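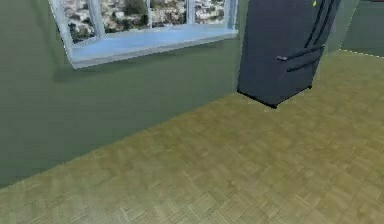

The Rosico Ensemble returned to rehearsal this morning, with 4 weeks of the autumn residency remaining and the programme still unsettled. The principal matter was the order of the second half. It has been agreed that the Escobedo suite will follow the interval, and that the long drum piece, Kakum, will close the concert. A room for the informal house recital was also considered. The preference is for a wide parquet floor and a window set high in the wall, much as in the room with the green wall, so that players may stand well apart and no listener is placed with the light in their eyes. Carpeted rooms have been ruled out on account of the low strings.

The afternoon was given to sectional work. The brass were asked to mark the repeat at letter F, which had been missed in the printed parts. Intonation in the slow movement remains below the standard expected, and a further session has been set for 9 in the morning.

We use cookies to improve your visit. By continuing to browse this diary you accept our cookie notice. Accept | Manage settings

Correspondence was received from Zustodham concerning the hall. Its 600 seats are confirmed, and the hire charge stands at 3000 pounds, to include the piano but not its tuning. The ensemble has replied asking that the tuner attend before the final rehearsal. No answer had come by the evening.

The new percussion cases were delivered late in the day. One lid does not close properly and will be returned to the maker.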